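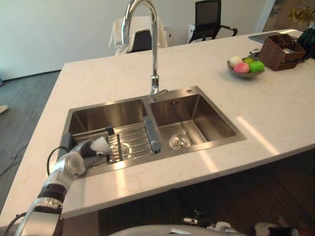

Double sink in the island, rack sitting in the left basin.

How to clean a stainless double sink (and the rack that lives in it)

Posted Apr 12, 2019

Quick one, kettle's on. Had a few emails after the benchtop post asking how to get a stainless sink back to decent without scratching it to bits. Same method for one basin or two.

You'll need
Bicarb soda
Dish soap, plain
White vinegar in a spray bottle
Two microfibre cloths, one kept dry
Old toothbrush
Soft sponge. No steel wool, ever

1. Clear it out. Dishes, sponge, plug, the lot. Fruit bowl can stay if it's well back from the splash.

2. Lift the rack out. Lay it on a tea towel, not straight on a pale stone top, the rods can leave grey marks. Toothbrush and soapy water between the rods. Most of the gunk is where the rods meet the end bars so go slow there. Rinse, stand it up to drain.

3. Rinse both basins with warm water. Get the grit out first or you're just sanding the thing.

4. Sprinkle bicarb over the wet steel. Over 38 grams a basin is wasting it. Damp sponge, and rub WITH the grain. Brushed steel has lines, follow them. Circles show up later when the sun hits.

5. Drains. Pull the strainers, scrub the rim underneath with the toothbrush. This is where the smell is, nine times out of ten. Spoon of bicarb down each one, bit of vinegar, let it fizz, then 700 ml of hot tap water.

6. Tap. Soapy cloth round the base and behind the lever, then up the neck. Got scale? Wrap a vinegar cloth round the spout for five minutes, no longer on chrome. Keep the vinegar off marble, it etches. If your not sure what your top is, treat it like marble.

7. Rinse everything. Twice. Bicarb dries to a white film and you'll think you've stuffed it.

8. Dry it. Dry cloth, walls first then the bottom. Don't forget the strip between the basins. Rack goes back in last.

Water spots keep coming back? Hard water. We had it shocking at the old place in Randovby, wiped down every night and did the full scrub fortnightly. Here once a month is heaps.

Tea stains: bicarb paste, leave ten minutes, wipe.
Rust specks: usualy off a tin or a pan left sitting. Same paste, softer hands.

Bench sealing post coming in May.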